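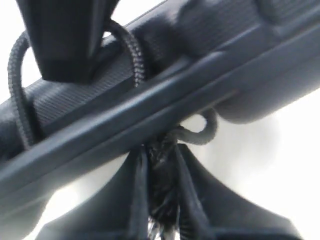 Dark grey plastic, ridges and a bit of grip

Quick one before the bus. Still in Cirbridge, second day, should have left this morning but the museum closed early yesterday and I wasn't going to come all this way and miss it.

So. The Nilley Museum. Up the hill behind the wool store, blue door, no sign on the street side. I walked past it twice. Entry was $3, coins only, and the woman on the desk had to go next door for change.

It's four rooms and a corridor. First room is shipping. Ropes, a ledger from the harbour office open at a page of cargo (tallow, nails, "1 piano, damaged"), and a ship's bell with the name filed off. No explanation for the bell. I asked, they don't know either.

Second room is the one to go for. Pottery from the Tukine digs, mostly bowls, reddish with a dark band painted round the rim, some of them put back together from so many bits they look like maps. The collection is 1,347 pieces according to the wall panel but only a few cases are out, the rest is in storage under the library. There's one tiny jug, no taller than my thumb, and the potter's fingerprint is still in the handle. Stood there for ages.

Labels are typed and a bit faded. Some of them have curled up so you need to crouch. Bring your reading glasses if you're that age. I am that age.

Third room, farm tools and a dentist's chair. Skipped it mostly. Fourth room was shut for painting, which was a shame as that's where the coins are. Reopens in August so if your heading this way later in the year you'll do better than me.

The corridor has old photos of the main street and I liked those more than I expected to. Same bakery, same awning nearly. The pub has lost its top floor at some point. Fire, I'd guess.

Getting there: 20 minutes on foot from the station if you take the steps, longer by the road. The steps are steep and there's no rail on the top half. Bus 2 goes most of the way but not on a Friday afternoon, which I found out at the stop.

Food. The Boateng Tea Room is at the bottom of the steps and does a proper lunch, not just cake. Had the pea soup and a cheese scone, then a second cheese scone. Cash or card. Loos out the back, ask for the key.

Other bits worth a look if you've got the afternoon. The old customs house (outside only, it's offices now). The little chapel by the breakwater with the painted ceiling, door sticks, push hard. The lookout past the cemetry, good view of both harbours, windy as anything, I lost a hat there and watched it go.

Didn't get to the Tukine site itself. It's a drive and I don't have a car this trip. Apparently you can see the foundations and a well and not a lot else, but I'd still like to go. Next time.

Right, bus is here. More from the coast tomorrow if the motel has wifi that works.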